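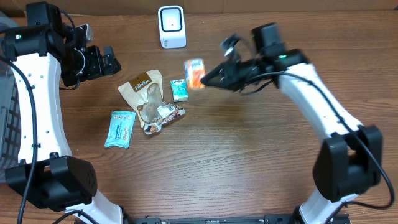

Snacks on the sorting table at the Butulberg reading room, among them a kraft-paper pouch and a light blue wrapped bar.

The snack shelf at the reading room on Munro Street is coming back, and if the number of people who have stopped at the front desk to ask about it is anything to go by, it has been missed a good deal more than anyone expected when it was taken down for the painting last winter.

The idea is the same as it always was. People drop off wrapped snacks they won't get around to eating, the snacks are gone through on the big wooden table in the back, and whatever is sealed and in date goes out in baskets for anyone who comes in hungry – schoolchildren mostly, but also the evening language class and the drivers who wait for the last bus up to Fosard.

Nazmiye Çınar, who started the shelf with a single shoebox and has kept a notebook on it ever since, reports that 1264 items were handed out in the last full year it was open. Granola bars went first, as they always do, and small cakes came a close second. Crackers, she is sorry to say, tend to linger.
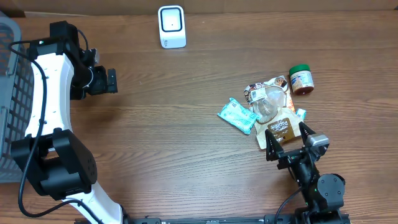

BUTULBERG, May – Donations for the reopened shelf have been arriving since the beginning of the month, and 304 items had come in by the time the desk closed for lunch. Small bags and single bars make up most of it, but there are bigger things too, such as a plastic jar of peanut butter with a green lid, and these have led to a little friendly debate about what properly counts as a snack.

Songül Yaman, who looks after the evening opening, would like to keep the jars. Her thought is that they can go on a lower shelf of their own, next to a loaf of bread, so that people who stay late over their homework or their forms can make themselves something a bit more filling. "You can't do an hour of verbs on one little bar," she said, laughing, "and I have seen people try!" The jars will stay for now, with a card beside them asking that they be left in the building.
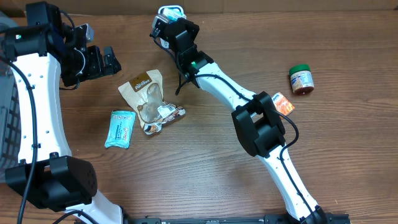
Pastries get a few rules of their own this time. They must come in the store's packaging with the seal unbroken, and home baking, however good (and some of it was very good indeed), has to be saved for the summer party. Bags with a clear window, like the crinkled one on the table with its pastries showing through, are especially welcome, as children like to see what they are choosing and are less likely to open three things before settling on one. Anything with nuts goes in a separate basket with a red ribbon tied on the handle.

The Jirken bakery has promised a tray of wrapped rolls for opening day, and 163 families on the reading room's mailing list have been sent a note with the details. The shelf opens at 4 in the afternoon, and donations can be left at the front desk any morning before noon.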